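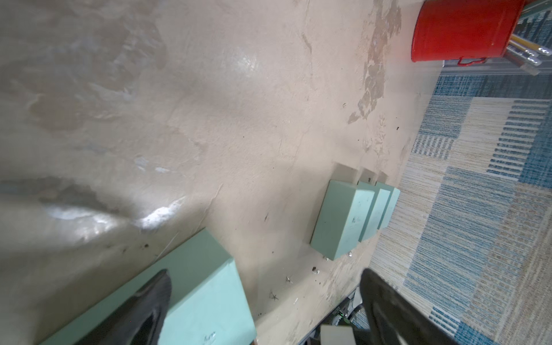 Getting a scuffed worktop back into shape (and keeping it that way)

I love a work surface with some history in it. Mine is a big beige top that has been glued on, sanded on, dripped on and leaned on for years, and every spring I give it a proper going over. Most of what follows I learned by doing it wrong first, and several of the best bits came from readers, so thank you all for writing in!

Start with the crumbs

Everything gritty comes off before any water goes near the top. If you wipe first, you grind the grit in, and that's where half of those gray scuffs come from in the first place. I use a soft hand brush and sweep toward myself into a dustpan held under the edge, then go over it again with the brush attachment on the vacuum. If you do any work with pins, staples or wire, run a magnet wrapped in a sandwich bag over the surface. Turn the bag inside out when you're done and the bits stay in it. Little slivers of metal love to hide next to whatever you've left standing on the table, so lift things up and look underneath instead of sweeping around them.

Light helps more than any product. Switch off the overhead lamp, put a desk lamp down low at one end and look along the surface. Every crumb throws a shadow, and the glossy patches (old glue or varnish, usually) jump right out at you.

Gray scuffs

Try a plain white eraser before anything else. I know it sounds too gentle, but a lot of gray marks are just rubber or metal rubbed off onto the surface, and they lift beautifully. Next step up is a damp cloth with a dot of dish soap, rubbed in small circles and dried right away. After that, baking soda mixed with a little water until it's as thick as toothpaste. Test it in a corner! On anything with a plaster-like or chalky finish the paste can take the color down a shade, and then you have a very clean patch that looks worse than the scuff did.

Adjoa Sowah wrote to say she uses an old pair of tights instead of a cloth. I tried it and I'm a convert. Just enough drag, no lint.

Glossy patches

White school glue: lay a warm damp cloth on it for 5 minutes, then push it off with a plastic scraper. An expired store card works well. Wood glue takes longer and may need a second round. Varnish drips I mostly leave alone unless they're raised enough to tip a ruler, in which case I shave them with a scraper held nearly flat and finish with 300 grit paper on a cork block. Light pressure, please, and stop to feel it with your fingertips often.

Flaking and brown stains

Find out where the damp is coming from before you touch a brown stain. A leaky plant pot, a coffee mug, a window that drips in the mornings. If you paint over it while the cause is still there, it comes straight back through, and you'll be cross. Once the spot is dry (give it 4 days, longer if your workroom is cold), scrape off only what's already loose, sand the edges so you can't feel a step, and brush on a thin coat of stain-blocking primer. Two thin coats beat one thick one by a mile.

Small flakes can be filled with a smear of ready-mixed filler. Begoña Sotomayor mixes a little of her leftover paint into the filler so that the next chip doesn't show up bright white. So clever.

Writing on your pieces

If you make or sort anything in blocks, write on them. I keep measurements, paint numbers and "this way up" arrows right on the face that will be hidden later. Pencil for anything that will be painted, since ink has a sneaky way of bleeding through pale colors. A fine marker is fine for patterns and spacers you plan to keep. Make the note on the same face every time so you aren't rolling pieces over and over looking for it.

Green, by the way, is a lovely color for shop pieces. A pale mint shows up against a beige top without glaring at you, and pencil reads well on it. I bought a small can called Barncombe for a shelf I never built, and it has been going on blocks and offcuts ever since.

Cardboard tabs

These are my favorite cheap thing in the whole room. Cut up a cereal box or the back of a notepad into small rectangles and you have:

spacers for setting pieces in an even row
glue spreaders you can throw away
stand-up labels, with a fold at the bottom for a foot
packing to stop a clamp from biting into soft wood
a straight little scoop for spilled screws

Keep a jar of them. I cut 3 cereal boxes at a time in front of the TV and it lasts me for months.

Lining things up

Small blocks drying in a row need a gap between them or they will stick to each other, guaranteed. Leave enough room to get a fingertip in. Point them all the same way too, so you can pick each one up by the same side and not leave a thumbprint in the wet face.

The rug next door

If your work table sits beside a rug, roll the rug back before you sand. If you can't, lay an old sheet over it and tuck it under the table legs. A flat woven rug in stripes or dashes hides crumbs wonderfully, and that's exactly the trouble with it, you don't find them until you're barefoot. Vacuum along the weave, then flip the rug and do the back. Dried glue on wool: chill it with an ice cube in a bag, crack it and pick it out. No scrubbing!

Cables belong off the floor on sanding day. A couple of hooks under the table edge will do it.

Next time: drawer runners that squeak, and Demetrio Escobar's candle stub trick, which I've now used on every drawer in the house.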